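20 March 2022

## Unit 2: Collecting demonstrations for the desktop assembly task

Read before the lab session. The task is computer assembly on an open tower case, and the policy is trained by imitation. Its quality is bounded by the recordings, so most of this unit is about recording.

### 2.1 What counts as one example

One example (an "episode") is a single attempt at a single subtask, stored as:

- camera streams, fixed and wrist
- joint positions and gripper opening
- the command sent by the operator at each step
- a text label naming the subtask
- an outcome flag: success, failure, or discard

Do not join two subtasks in one episode. If the operator places a part and goes straight on to the next, split the recording at the point where the gripper has opened and cleared the case.

### 2.2 Workspace and starting states

The case lies on its side on the slotted table, interior up, with the fixture plate next to it. The plate keeps parts in known poses. The case itself is not clamped to a reference mark, and its position should change between episodes.

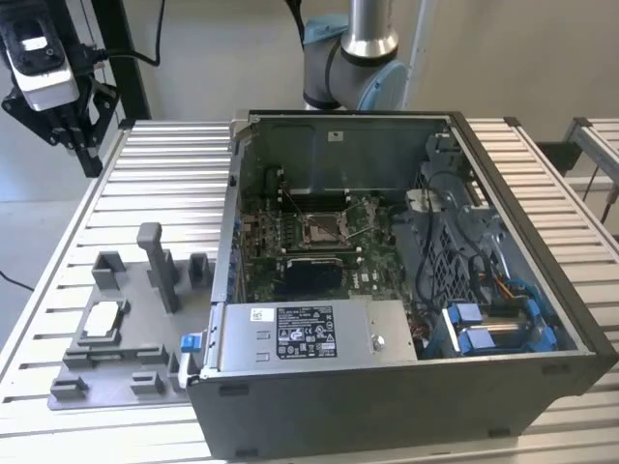 Starting states are drawn from a list generated in Kurnine, the course scheduling script. Each entry gives a case offset, a case rotation and the nest to be filled. Operators set up from the list and do not choose their own. Left alone, people return to two or three comfortable layouts, and the policy then fails on everything between them.

Log any departure from the list in the notes field. A logged departure is usable data. An unlogged one is usually found weeks later, if at all.

### 2.3 Operating

Move at a steady pace. Long pauses teach the policy to pause; trim them if they exceed 2 seconds. Approach from above, align, then descend. Do not correct alignment by pushing a part against the board.

Failed grasps followed by a recovery are kept and flagged as success if the subtask is completed. They are the only source of recovery behavior in the set.

The first July collection (Fahy set) contained 767 episodes. After review, 234 were discarded, nearly all for mislabeled subtasks or missing wrist video. The CPU socket region was the hardest to review because the gripper blocks the fixed view during the final approach. For subtasks in that region, check the wrist stream before accepting.

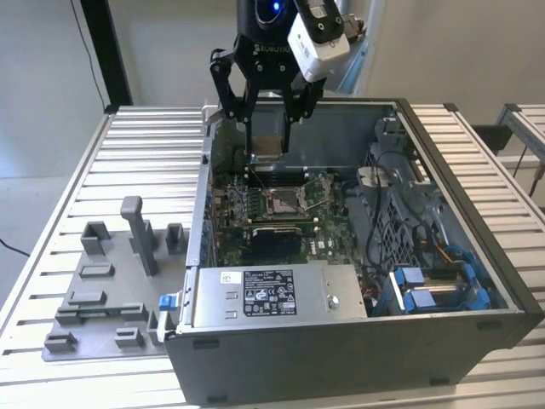 Skirklow objected to this last rule in the margin of the previous handout: if the fixed view is blocked for the final approach, the policy has the same problem as the reviewer, and those episodes should carry a separate label so that the effect can be measured. The label has been added as `occluded_fixed`. Set it whenever the contact point is hidden in the fixed view at the moment of release.

### 2.4 Before the lab

1. Install the Clolta recorder and confirm that all streams share one clock.
2. Record 40 episodes of your assigned subtask from the Kurnine list.
3. Review another group's episodes, not your own.
4. Submit the discard list with a reason code for each entry.

Reason codes are in Appendix B. Code 9 ("other") requires a sentence of explanation.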